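My second winter with the grey wall

When we moved to Barasa last year, I was sure I would choose the colours for the flat in one weekend. I am a person who likes to plan. I made a list, I bought tape, and I asked my neighbour Prakash Reddy if I could borrow his ladder. The ladder was with me until November.

The problem was grey. In my first language we have one word for it, and when I was a child it was the colour of school trousers and of rain. In the paint shop here they gave me a card with 11 greys, and each had a name that I needed to look up in the dictionary. I took home 3 small tins and painted squares beside the kitchen window. In the morning the first square was blue. At four in the afternoon it was almost brown, and my husband asked me if something had leaked.

I learned that the light decides more than the tin. Our kitchen looks to the south, so in Canada it has plenty of sun, but the neighbouring building is red brick and it sends a pink colour into the room. Prakash told me to paint a big piece of cardboard and carry it from room to room. This was good advice and I should have listened to it in the first week.

Since then I notice grey everywhere, also on tables and floors.

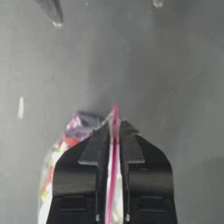
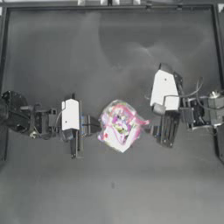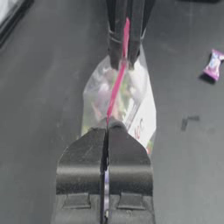 In the end we took the second tin, the one I had liked least in the shop. It is a little warm and does not fight with the bricks. I put two coats on the long wall and left the window side white. The hallway is still the old yellow, and my husband says he has become fond of it. I have not. On Friday I will go back for one more sample, and this time I will bring the cardboard with me.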